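Clurier Publishes Results of Household and Shop-Floor Chore Trials

For release 2026-09-15

Clurier, which tests automated equipment for kitchens, laundries and small shops, today published the results of its first chore trials. The report answers a question its customers ask every week: can a machine do this job yet? For most of the chores tested, the answer is no, or only with a person standing by. 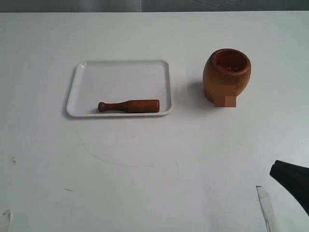
Reading time: 3 min

The trials covered 20 chores, half from the home and half from the shop floor. They included folding towels, restocking a shelf, wiping a counter, sorting returned goods and using a mortar and pestle. Two-armed machines attempted each chore many times over, for a total of 2541 attempts. An attempt counted as a success only if the whole chore was finished with no human help.

Machines met Clurier's standard for everyday use on three chores: moving boxes of one size, placing cups in a rack and sorting items by printed code. On the other chores, results were uneven. A machine could do well for a morning and then fail when a bowl was turned or a towel was swapped for a thicker one.

"People see a short video of a robot making lunch and they want to know what it costs," said Fadwa Zaki, director of testing at Clurier. "We wanted to be able to tell them how often it gets to the end of the job. Right now, for a home kitchen, that is not often enough."

Kitchen work with hand tools was among the hardest groups. Pounding and grinding call for a firm grip, changing force and some judgment about when the food is done. A cook does this by feel and by sound. The machines relied mainly on cameras, and they tended either to press too lightly or to push the mortar across the table.
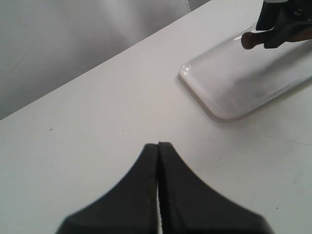
Grip was the subject that took up most of the test team's time. Two-fingered grippers are cheap, sturdy and easy to repair, and the report does not recommend replacing them. They do best with parts made to a known size. A wooden pestle is harder. It has a rounded knob at one end, and a gripper must keep hold of it over a tray without letting it roll or twist. Engineer Chenxi Du said small changes in where the fingers closed made a large difference later in the chore - a poor grip at the start was seldom corrected.

Speed was a second limit. The report found that a person finished most of the chores well ahead of the machine, even when the machine made no mistakes. Clurier says this matters less overnight in a stockroom than it does at dinner time.

The report advises small shops to consider machines for steady, repeated handling jobs and to wait on the rest. It advises households to wait. Clurier will repeat all of the chores next year with the same rules, so the two sets of results can be compared.

"I would not call it a discouraging report," said Fengying Wei, who wrote the shop-floor section. "Shop owners can plan around a clear no. It is the maybe that costs them money."

Printed copies are limited to 500 and are free to shop owners on request. The full report, with results for each chore, can be read at Clurier's offices or requested by mail.

Media contact: Zihan Xie, Clurier press office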